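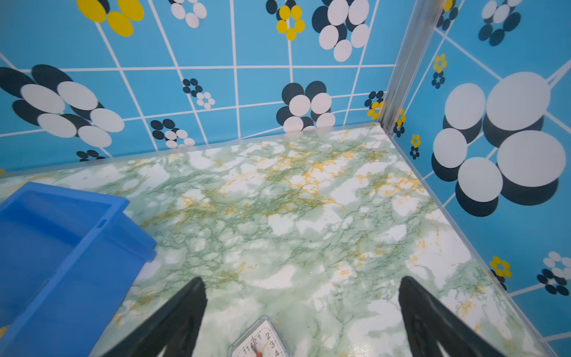 Green marble and flowered blue walls for Flesgate's wash corner

The wash corner at the Flesgate community rooms has a new look. The old cream covering has gone, and the corner now has a green-and-white marble pattern below and sky-blue walls with a white grid and flowers in white, navy and yellow.

The work was planned in September by Guilan Lu, who runs the rooms, and paid for with £364 raised at two coffee mornings. The wall and marble coverings came from Clurkero and cost £297. Another £5 went on a sample of each, and the rest has been put aside for hooks and a shelf.

"People kept telling us the old corner was gloomy," Lu said. "We looked at plain tiles first, but everyone who saw the flowers wanted the flowers."

The marble pattern has fine green veins on a pale ground, with streaks of golden yellow running through it. Lu said the yellow was what settled the choice, as it picks up the colour in some of the flowers.

Han-gyeol Na, who fitted the coverings over two evenings, said the blue walls took longest. The white lines curve in places, so lining up one length with the next was slow work.

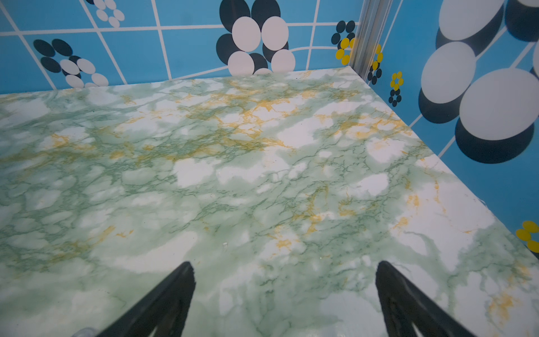
What happens next

The hooks and shelf will go up once they have been delivered. Users are asked to wipe the surfaces with a soft cloth and to keep scouring pads away from the printed walls.

The rooms are open as usual while the remaining jobs are done. Anyone who would like to suggest a colour for the shelf can leave a note at the desk.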